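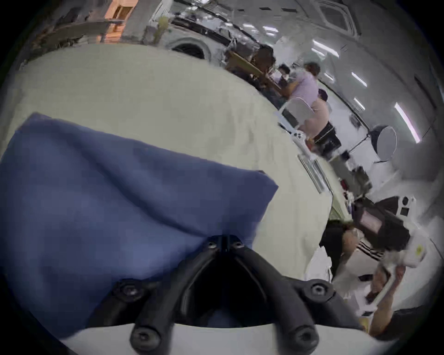 Newsroom > Events > Open day in Ludaton

Print this page | E-mail this page

LUDATON – Drernon will open its robotics workshop to the public on Saturday for the second year, with live demonstrations of how household tasks such as handling clothes are recorded and taught to machines.

Doors open at 10 a.m. and the last group goes in at 3 p.m. Admission is free, but places are limited to 30 people per group and visitors are asked to book ahead. Children under 12 must come with an adult.

The main demonstration covers cloth. An operator works with a pair of hand-held grippers, and the movements are recorded so that a robot arm can later be trained on them. Cloth is a hard material for robots. It has no fixed shape, it folds over on itself, and the same shirt never lands the same way twice. Much of the company's work over the past year has gone into collecting enough recordings of simple actions – picking up a corner, pulling an edge straight, turning a sleeve – to make those actions dependable.

The Ludaton workshop is a working room, and it will stay one during the visits. Staff will be at their desks and benches as on any other day, and visitors will walk through in groups along a marked route.

Search news releases Enter keyword Go
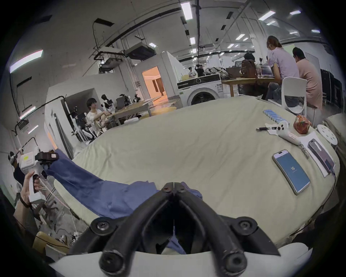
Recording for the garment project, known inside the company as Parri, started in January. Each session deals with one kind of item and is kept short so that operators do not tire. In the cloth work, one gripper can hold an end of a blue denim-like garment while a second is brought in low over the material, on a large table covered with a pale sheet. Visitors will be able to stand beside a table set up the same way and ask questions while the operator works.

The Parri collection now holds more than 1,000 recordings. Drernon plans to add bedding and towels next, followed by items with zippers and buttons, which the team has so far left out.

A second stop on the route is Windida, the company's software for sorting and checking recordings. Staff will play back sessions on a large screen and show how a recording is accepted or rejected. Common grounds for rejection include a dropped edge, a hand blocking the view or a session stopped too early. Each group will also get to review a short set of recordings and compare its choices with those made by the staff.

Last year's open day drew 80 visitors, most of them from local schools and technical colleges. This year the company has added an afternoon group for people who are considering a job in the field. Openings for operators and data reviewers will be posted at the entrance, and no background in robotics is needed for either position.

The workshop is on the ground floor and has step-free access. Photography is allowed on the route except at the Windida stop. Bags larger than a backpack must be left at the front desk. Street parking is available, and the visitor entrance is on the north side of the building.

Bookings can be made through the events page or at the front desk until noon on the day before the event. Groups from schools should book by phone so that a suitable time can be arranged.

Drernon develops training data and software for robots that work in homes and laundries.

Print this page | E-mail this page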